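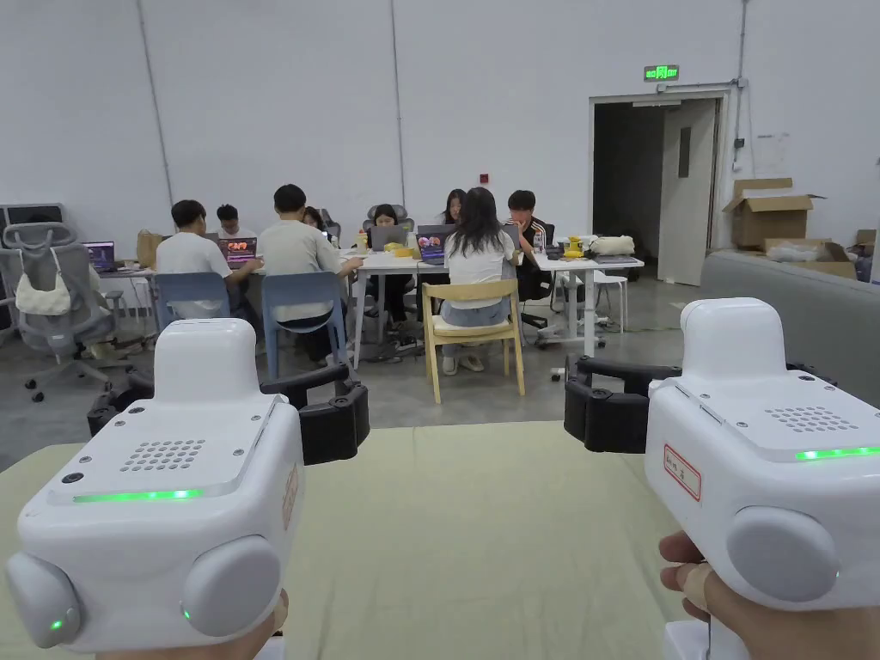 Homholm Table Cover, White

Item 3273

A plain fabric cover for work tables, folding tables and craft benches. It gives a clean, light surface for folding, sorting and laying out, and comes off when you need the bare tabletop.

Size: 240 x 169 cm
Color: white
Care: machine wash, line dry
Sold singly or in cartons of 96

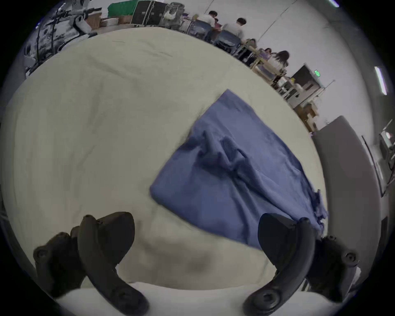
The cover has no elastic and no fitted corners, so it can go on tables of different shapes. Lay it over the top, pull from opposite sides and let the rest hang. It will still show soft creases like the ones here, even more so straight from the pack — a warm iron takes most of them out. Colored pieces stand out well against the white, as the blue cloth does, and that makes a frayed edge easy to spot when you are sorting towels or shirts for mending.

Wash before first use. Do not bleach. Keep hot pans off the fabric.

Also in this range: Rusitz bench cover (heavier weave) and Tse clips for holding a cover in place outdoors. Clips are not included.

Carton orders ship from Pudodora. For fabric samples or cut sizes, write to Jamila Hettiarachchi in trade sales. Cut sizes cannot be returned.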